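Rapport d'avancement – moto Erkari, mise aux normes et rappel
Pour : Brenda Mellor
9 oct. 2020

Point rapide, le détail suit avec les annexes. Le rappel du faisceau est lancé chez les concessionnaires. 400 motos concernées, 61 passées en atelier. C'est peu. Les pièces arrivent au compte-goutte de chez Ostapchuk, relance faite deux fois, promesse de livraison par lots de 12.
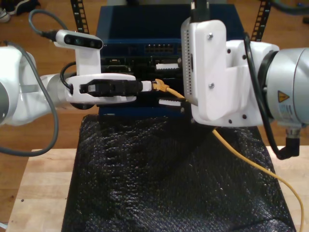
Vira Moroz trouve que le chiffre de 61 est trompeur, les concessions du sud ne remontent leurs fiches qu'en fin de mois et il faudrait attendre avant de conclure à un retard. Noté. On garde quand même 61 dans le tableau, c'est ce qu'on peut prouver.

Antipollution : le nouveau réglage d'injection passe en cycle urbain, pas encore sur route chargée avec valises et passager. Surchauffe au ralenti toujours là. Essai à refaire avec le radiateur Trovorow, commandé en juin, reçu sans ses fixations. 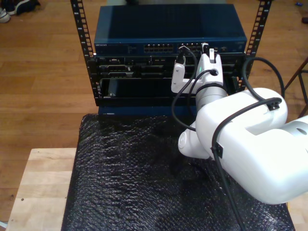 Prerkton Motocycles | Service Qualité et Homologation

Garantie – les plaintes portent surtout sur la direction (roulements) et les à-coups à bas régime. Ustyna Demchenko reprend les dossiers un par un. Deux clients demandent le remboursement, le juridique à la main. Pas de communiqué tant que la cause des roulements n'est pas etablie.
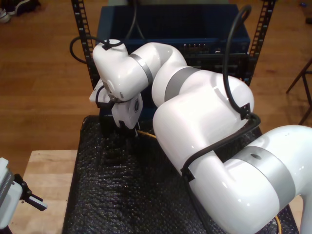 Bras blanc replié, tapis noir.

Budget : enveloppe atelier tenue, transport dépassé à cause des envois en express. Je demande un transfert depuis la ligne salons, de toute façon rien ne s'y dépense cette année. Réponse souhaitée avant la prochaine commande de faisceaux, sinon on perd le créneau chez Ostapchuk.
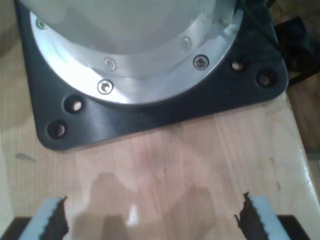 Embase du bras, vis à six pans creux.

Reste à faire :
– essai sur route chargée, radiateur Trovorow
– relance concessions sud (Vira)
– dossier d'homologation, chapitre bruit, pas commencé
– décision sur la date de sortie, à mon avis intenable si les roulement changent de fournisseur

Oksana Koval en copie pour la partie achats.

Olesia Savchuk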